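Film on gray molded parts: strip at receiving or at the bench?
Materials handling > Packing and unpacking
Page 1 of 1

ribdepth
We unpack large gray molded plastic parts at our Flutport site. They come from Tordale with loose clear film over them, no carton, stacked in returnable racks. The show side is smooth and semi-gloss. The underside is the usual: recesses, ridges, box-shaped reinforcement, and rows of short rounded ribs.

The film comes off at one of two points. Either the receiving crew strips it when the rack arrives, or it stays on until the part reaches the bench. Both have been tried. Stripping at receiving gives a clean bench and more scuffs on the outer rim. Stripping at the bench gives fewer scuffs, and film ends up on the floor and under the next part.

The second problem is small. Pieces of film get pulled into the ribbed sections and stay there. At the bench they are hard to see, clear film against pale gray in a deep recess. They get found at assembly.

The room was an office before we had it, so the floor is carpet with yellow tape marking the lanes. I mention it in case it matters for static.
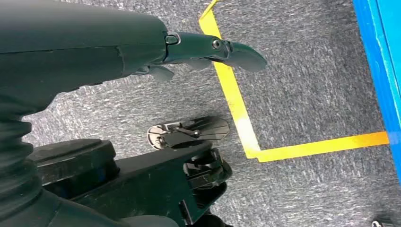
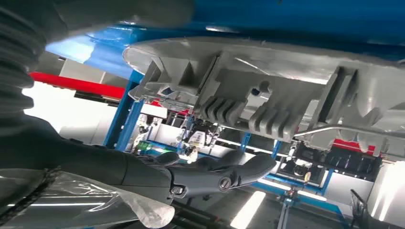 Volume is 2,000 parts a year and going up in July. I would like to settle on one method before then. What do others do, and does anyone inspect the underside as a separate step?

tapeline_ok
Strip at the bench. The scuffs you describe are part-to-part contact or part-to-rack contact between receiving and the bench, and the film is the only thing preventing it. Taking the protection off at the start of the internal move makes no sense to me.

For film on the floor, put a bin with a wide mouth at the side of the bench where the film comes off. If the operator has to turn around, the film will go on the floor.

gusset_and_boss
Disagree with the above. Loose film is poor protection against scuffing in the first place. It shifts, it bunches, and any grit between film and part gets dragged across the surface. I would strip at receiving and put the parts into a rack with padded contact points. The protection then belongs to the rack and does not have to be thrown away.

The rim is the widest point of the part, from your description. That is where it touches the rack upright. Pad the upright.

ribdepth
The racks belong to Tordale and go back to them. I can ask about padding but cannot modify them. A second set of internal racks would need floor space we do not have.

gusset_and_boss
Removable sleeves, then. Foam tube with a slit, pushed over the upright when the rack arrives and pulled off before it goes back. We did this with somebody else's racks for years and never needed permission.

Cut them longer than you think. They creep downward.

nylon66
On the static question: carpet is a factor, and so is pulling film off a large plastic surface. Separation charges both of them. The film then clings to the nearest thing, and on a part with that much structure underneath, the nearest thing is frequently a recess. Slow peeling helps. So does humidity. Below 50 percent relative humidity we see film cling noticeably more than above it.

An ionizing bar at the bench is the standard fix. I would try moving off the carpet first if there is any hard floor available.

ribdepth
No hard floor in that room. There is some in the corridor outside, but it is a fire route.

What does an ionizing bar need in terms of clearance? The parts are held up during the underside check and I do not want anything fixed at head height.

nylon66
Check the data sheet for the bar, they vary. Ours are mounted at the back edge of the bench and pointed slightly up. There is also the blower type, which sits on the bench and can be moved out of the way. With a part held overhead I would go for the blower.

Keep it clean. Dust on the emitter points is the most common reason for people deciding it does not work.

tapeline_ok
Unrelated to the film but related to my user name: what tape is that on the carpet, and how long has it been down? We have never had floor marking tape stay on carpet for more than a few weeks under cart traffic. The edge lifts, a wheel catches it, and the whole run goes.

ribdepth
Ordinary vinyl, 50 mm. It has been down since we moved in. Cart traffic is light and mostly runs parallel to it. At the one place where carts cross, it has been replaced more than once. I do not have a better answer than that.

tapeline_ok
Crossing points are where ours failed too. We now leave a gap in the line at crossings and mark only the corners. Safety accepted it.

If you do keep a solid run, vacuum the carpet along the line first, press the tape with a hand roller, and do not stretch it while laying. Stretched vinyl shrinks back and pulls its own ends up.

coldrunner
Coming at this from the molding side. Loose film over a part with no carton usually means the supplier is covering against dust and is not thinking about scuffs at all. Ask Tordale what the film is for. If the answer is dust, you may be able to have the film changed to a bag with a closed end. A bag comes off in one piece. The small scraps you find in the ribs are probably torn corners from sheet film that has been pulled over a sharp edge.

A bag costs more per part. Against the labor of picking out scraps it may come out even.

ribdepth
That is a fair question and I have not asked it. The film was in the packaging spec when we took over the part number and it has never been reviewed here. The old spec refers to a Drastach drawing for the fold pattern, and I do not have the drawing.

gusset_and_boss
If the fold pattern is on a drawing that neither you nor the people packing the parts have, there is no fold pattern.

coldrunner
Agreed. Ask for it anyway. If there was a fold pattern at some point, it may have been there to keep the film edge away from the ribs.

deburr_dan
We had the same scraps-in-the-ribs issue on a different part, also pale gray, also clear film. We changed the film to a tinted one. Blue. Same thickness, same price within rounding. Inspection got a lot easier and the argument about where to strip it went away, since a missed piece was found at the bench whichever way it was done.

I would do that before buying any equipment.

nylon66
Tinted film is sensible for detection. It does nothing for the cling. You will find more pieces and still have to remove them.

deburr_dan
Yes. Finding them at the bench takes seconds to fix. Finding them at assembly means a stopped station and a form.

ribdepth
I like the tint. Tordale buys the film from Uçar, and according to the rep it is available tinted on a lead time of 14 days. Minimum order is within what we use.

On the underside check, which only deburr_dan has touched on: is it a separate step for anyone, with its own line on the work instruction?

deburr_dan
Separate line for us. Part is turned or lifted, light is from the side, and the operator works from one end to the other along the ribs. Side light matters more than bright light. With overhead light alone, the recesses are in shadow and the film wrinkles throw highlights that look like the gloss on the plastic.

tapeline_ok
We have it as part of the unwrap step with no separate line. It gets skipped when the rack is full and people are behind. Make it separate.

gusset_and_boss
Also decide what happens to the film before the check starts. If the loose sheet is still lying on the bench while the underside is being inspected, it can get picked up again when the part is set down. Film in the bin, then inspect, then set down.

ribdepth
That order is worth writing in. At present the sheet gets pushed to one side.

Current plan:

Strip at the bench, peel slowly, film straight into a wide bin on the same side.
Underside check as its own line, with a side light, after the film is in the bin.
Foam sleeves on the rack uprights on arrival, removed before return.
Ask Tordale for the reason for the film and for the Drastach drawing.
Tinted film on the next order.

I am leaving the blower until I have seen what the tinted film shows. The humidity in that room was around 65 percent when I last looked at the meter, which would put it outside the range nylon66 gave, so static may be a smaller part of this than I assumed.

nylon66
Take the reading again in the heating season before you rule it out. Summer numbers will flatter you.

gusset_and_boss
I still think film at the bench is the wrong end, but with sleeves on the uprights it matters less. Log the rim scuffs separately from the rest or you will not know which change did it.

ribdepth
Will do. There is a single scuff code at the moment, and I will ask for it to be split into rim and face.

coldrunner
If Tordale does come back with the drawing, I would be interested in which edge the fold starts from.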